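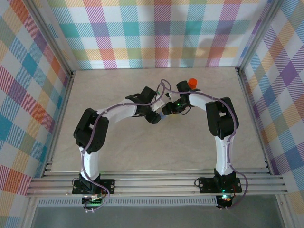

How to submit a death notice to the Tisach memorial pages

Last updated 12th January

These steps apply to families and funeral homes placing a notice online. A notice that will also run in print must be sent through the same form, with the print box checked in step 4.

Before you start

Have the full legal name of the deceased, the date and place of death, and the name of the funeral home in charge of arrangements. If there is no funeral home, you need a copy of the death certificate or a letter from the cremation provider. Scans must be in PDF format.

Step 1. Create an account

Select Place a Notice and enter an email address. A confirmation link is sent to that address and expires after 47 hours. Funeral homes with a Vunari login can use it here and skip the confirmation.

Step 2. Choose a notice type

A short notice holds up to 300 words and one photo. A full obituary has no word limit and accepts up to 10 photos. The type can be changed later, but moving from full to short removes all photos except the first.

Step 3. Enter the text

Type or paste the text into the main field. Pasting from a word processor sometimes brings in curly brackets or double spaces — check the preview before you go on.

Write the name in the first line as it should appear in search results. Put a maiden name in parentheses after the given name. List survivors in the order the family prefers; the form does not sort them. Leave out street addresses and the mother's maiden name of anyone still living.

Step 4. Add service details

Visitation, service and burial each have their own field. Do not repeat them in the main text, or they will be shown twice. If the service is at Jonmont Chapel or Sorensen Hall, pick the location from the list and the map will fill in by itself. For a service set for a later month, such as a burial in April when the ground allows, enter the month only and check Date to Follow.

Step 5. Upload photos

Use JPG or PNG files. The first photo becomes the main portrait and is cropped to a square. Drag the corners of the box to set the crop.

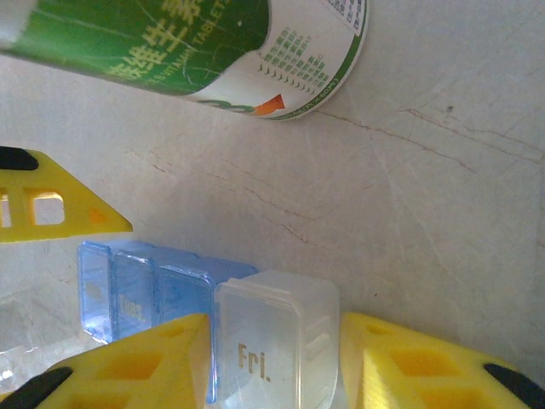

Green-labeled tablet canister on a marble-like tabletop.

Step 6. Review and send

Read the preview in full. Check dates and the spelling of every name. Select Send for Review. The status changes to Pending until the funeral home confirms the death, then to Published.

Making corrections

Open the notice from your account and select Edit. Spelling fixes go live at once. Changes to the name or date of death return the notice to Pending. Guest book entries are kept in both cases.

The guest book stays open for 6 months. To close it sooner, select Settings, then Guest Book, then Close to New Entries.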